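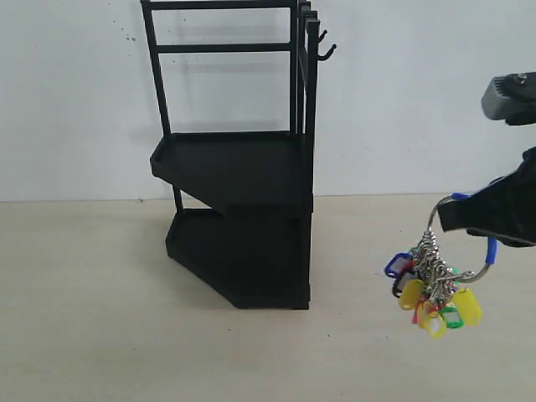

*Figura 1. Tarefa "molho de chaves": a garra segura a argola, com o suporte preto e os seus dois ganchos à esquerda.*

**Relatório de progresso, projeto Cornen**
Para: Wenjie Gu, Rokar
De: Jenő Gál, Dralico
8 de outubro de 2021

Prezada equipa da Rokar,

Envio o relatório do segundo período do projeto. Como foi combinado, trato primeiro da recolha de demonstrações, depois do treino e no fim do que precisamos da vossa parte.

## Recolha de demonstrações

Neste período gravámos 327 demonstrações da tarefa das chaves. O operador conduz o braço à distância, com o comando Barta, pega na argola metálica e leva-a até um dos ganchos do suporte. Uma demonstração é considerada válida quando a argola fica pendurada e a garra se afasta sem a puxar de novo. Depois da revisão ficaram 235 válidas. As outras não foram apagadas — guardamo-las numa pasta separada, com uma nota sobre o motivo da exclusão.

O motivo mais frequente foi a oscilação do molho. As chaves e as etiquetas de plástico pesam bastante para uma argola deste tamanho, e quando o operador para o braço de repente o conjunto continua a mover-se. Os operadores com mais experiência aprenderam a esperar um pouco antes da aproximação final. Os novos tentam corrigir o balanço com o comando e normalmente pioram a situação. Por isso acrescentámos ao manual de formação um exercício curto, só de transporte, sem pendurar.

O segundo problema é a orientação da argola. Os ganchos são pequenos e estão próximos um do outro, de modo que uma argola um pouco rodada toca na ponta do gancho e escorrega. Pedimos agora aos operadores que peguem sempre na parte de cima da argola.

Experimentámos também o ensino por condução manual, em que a pessoa move o braço com as próprias mãos. Fizemos sete sessões. O movimento sai mais natural na fase de pegar, mas junto do suporte a mão da pessoa tapa a vista da câmara, e estas gravações serviram pouco para o treino. Propomos continuar com a teleoperação para esta tarefa e reservar a condução manual para as tarefas de gaveta.

## Treino

O primeiro modelo foi treinado só com as demonstrações válidas. Em 20 tentativas no laboratório pendurou as chaves em sete. Nas restantes, quase sempre chegou perto do gancho e abriu a garra demasiado cedo. Não estamos satisfeitos com este resultado, mas ele é coerente com o que vimos nos dados: a fase final é curta e varia muito de um operador para outro.

Vamos gravar uma série dedicada apenas aos últimos centímetros do movimento, com o braço a partir já de perto do suporte. O novo treino começa ainda em outubro.

## Atrasos e pedidos

A tarefa de gaveta está atrasada em relação ao plano. A calibração do segundo braço teve de ser repetida e perdemos nisso mais tempo do que tínhamos previsto. O orçamento não muda.

Pedimos à Rokar duas decisões:

- se podemos trocar os ganchos atuais por outros mais compridos, ou se a tarefa deve manter-se com este suporte até à avaliação;
- se as demonstrações excluídas devem fazer parte da entrega final dos dados.

A primeira decisão é mais urgente — sem ela não convém começar a nova série de gravações.

Com os melhores cumprimentos,
Jenő Gál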